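Category: Meeting Notes / Robot Learning
5 min read

Plarside group, minutes of the evaluation meeting, 20/11/2021

Purpose: decide whether the Clarneo result goes in the November report as written.

1. Minutes of the last meeting

Accepted. The action to rename the result folders is still open and was carried over again.

2. The claim

The draft says a grasping policy trained only in simulation gets better when wrist camera views are added to the view from above. The training set is 1543 simulated runs, of which 1005 were kept after filtering. The chair asked what the filter does. It throws out runs where the arm stalls or the can is lost. It was pointed out that this also throws out most of the hard starts, so the kept set is easier than the task described in the first paragraph of the draft. The draft doesn't say so. It must.

Renders from the Mitia scene were put up on the screen.

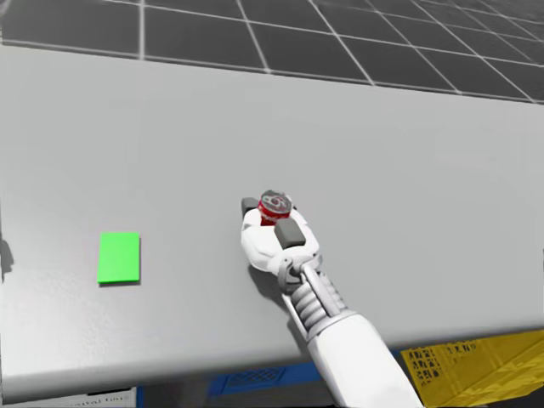 Fig. 1. Tabletop scene in simulation, red can in the grip, green piece to the left.

One member felt the view from above already shows most of what a policy needs, and asked what the extra cameras are supposed to add. The answer was "contact detail." No measurement of contact detail was offered.

There was also a question about the green piece. The draft calls the table "cluttered." Several people objected to the word. Agreed to strike it.

3. Wrist views

The authors say the wrist view helps most in the last part of the reach. The meeting was not convinced that the test can show this. Success is scored once, at the end of a run, so nothing in the score says which part of the reach improved.

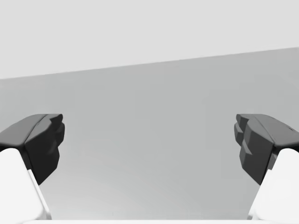 Fig. 2. Wrist view, fingers apart, no object on the visible surface.

A view like Fig. 2 has very little in it besides the gripper and gray table. If a fair share of the wrist input looks like this, the policy may be learning from the slant of the table edge, or from nothing much. Asked whether anyone had blanked the wrist view and run the test again. This has not been done. It was on the list in the original plan.

The authors replied that the views fill up as the arm comes closer to the target. Accepted as likely, but it needs a count.

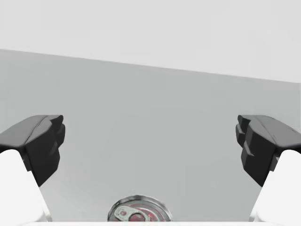 Fig. 3. Wrist view with part of a can lid at the bottom, gripper open.

On Fig. 3, the point was made that a thin strip of the gripper body hides the lower part of the can. Shifting the camera mount in the simulator was suggested. Against: it would mean rendering everything again, and the mount would no longer match the model the other experiments use. Left as it is for now.

4. Size of the test

There were 100 test runs for each setup. The gap between the two setups is 18 runs. All of them used a single training seed. Two members would accept the gap with more seeds. One would not accept it at all until the filter is sorted out, and asked for that to be minuted.

The Magagula baseline was trained on the unfiltered set, so the comparison in the second table isn't a fair one. The table comes out.

5. Decisions

The result does not go in the November report as written. A short note may go in, with the word "preliminary" and the filter spelled out.

6. Actions

- Rerun with the wrist view blanked.
- Repeat training with more seeds, both setups.
- Retrain the Magagula baseline on the kept set.
- Count the wrist frames with any part of a target in view.
- Rename the result folders.

Next meeting when the blanked runs are finished.

© Plarside. Contact | Back to top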